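Tullasthorpe Book Report Project
Nhi Huỳnh and Tyson Perron, for Ms. Luik's class

We read "The Litness Door," a fantasy novel for middle grade readers. Skodex, the hero, is a boy who can hear locked doors talk. When the door in his school basement asks for help, he has 14 days to find its missing key.

For our project we asked 20 students to read the first 2 chapters and tell us if they would keep going. Nearly all of them would. The favorite character was Casado, the old lock maker – he is rude but gets the best lines. The main complaint was that chapter one has too many names in it.

We think the middle is slow. The ending leaves room for a second book.

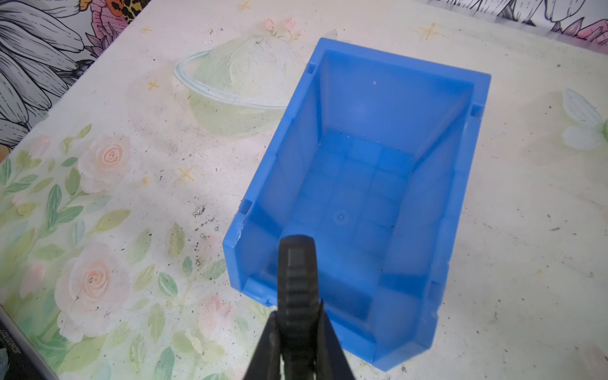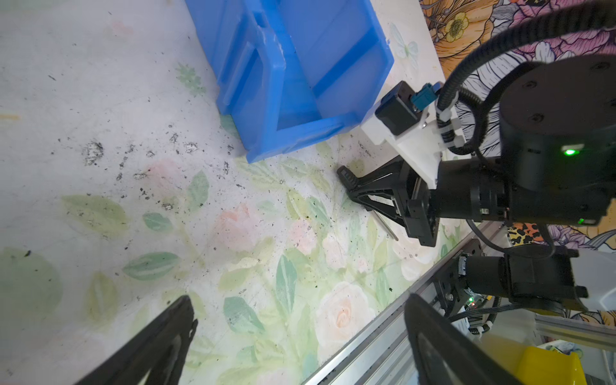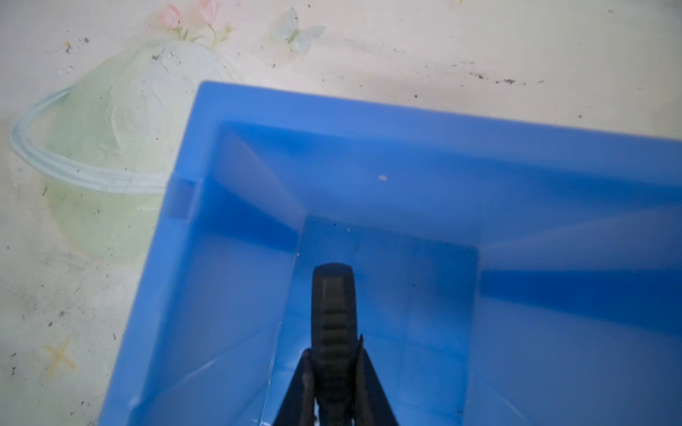
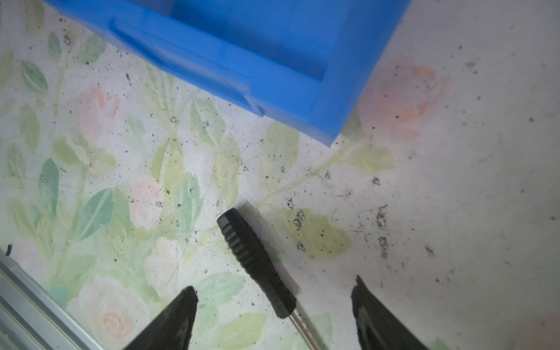 Do you have to like fantasy to enjoy the book?
It helps, but the mystery of the key works well enough for readers who usually pick detective stories.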